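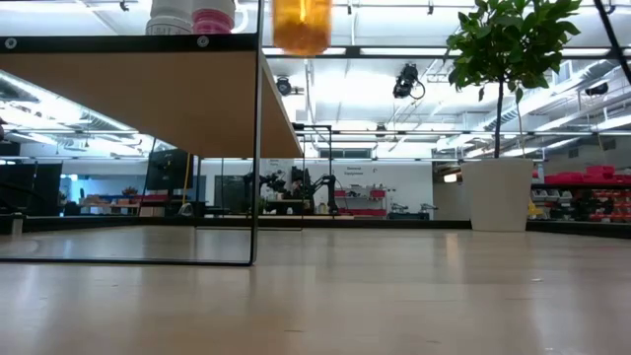 About Joltska

Joltska is a small home organizing company, and the thing we organize most is the medicine shelf. That may sound like a narrow line of work! But nearly every home we walk into has bottles on a windowsill, bottles in a purse, and a few more behind the cereal, and the people who live there are usually a bit tired of hunting for them.

We started out on Yeoman Street with one folding table and a borrowed label maker, doing kitchens and hall closets for neighbors. The kitchens were fun, but it was the pill bottles people called us back about. So we kept at it, and we have now set up shelves in 776 homes across Dernora and the towns nearby.

How we work

Everything comes down off the shelf first and goes onto a table where you can see it all together. We like a plain wood top for this, with good light overhead, so the small print is easier on the eyes. Then we go through the bottles with you, one by one and in no hurry, reading the labels and asking where in the day each one belongs.
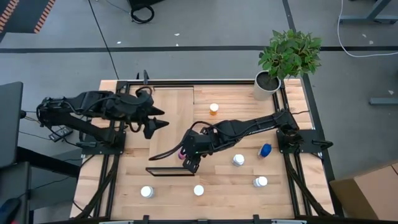

Bottles you reach for every morning go in front, at a height that suits your shoulders and your eyes. Spare ones go behind, and anything past its date is set aside for you to take back to the pharmacy (we never throw anything out ourselves, and we never give medical advice, so please keep asking your pharmacist all those good questions). A first visit takes up to 81 minutes, and you are welcome to put the kettle on and keep us company the whole way through. 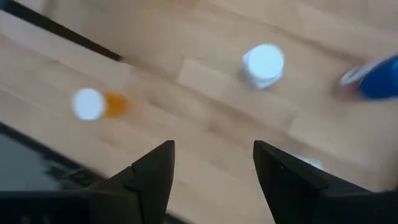
We care about the little habits, too. Caps on tight, labels facing out, tall things at the back, and everything well out of reach of children and pets.

Our workroom is at 34 Volard Lane, and you can stop in any afternoon to talk over a shelf that has gotten away from you. Bring a photo of it if you can, even a messy one. We would love to meet you.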